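Stop killing the funny best friend

Dineo Mtshali
Friday, September 11, 2026

They did it again. Season 2 of Vindmont, episode four, and the funny best friend is dead so the lead can look sad in the rain.

I'm tired. I watched the whole first season for that friend. So did everyone in my group chat. She had the good lines, the bad boyfriend, the mother who kept calling at the worst time. The lead has cheekbones and a secret. Fine. But guess who I was tuning in for.

And the death wasn't even about her! Two minutes of hospital, then straight to the lead's face. Her own mother got one line. One. After all those phone calls.

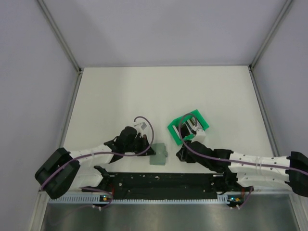 2 min read

People will say it raises the stakes. Does it? I stopped worrying about anyone after that. If the show will throw out its best character for a sad song, why would I care who gets the house.

Telier did the same thing last year with the brother, and that show never got its spark back. Half the scenes after were people standing in kitchens talking about how much they missed him. Yeah, us too.

I'm not against death on TV. Kill someone if thier story is going there. Give them a last episode that belongs to them, let them be angry or petty or boring in it. Let the mom have a whole scene.

What I can't take is the shortcut. Sidekick goes, lead grows, roll credits. And its nearly always the one who isn't thin or isn't rich, which writers rooms must have noticed by now.

I'll probably finish the season. I already paid for the month. But I'm watching with my phone in my hand from here on.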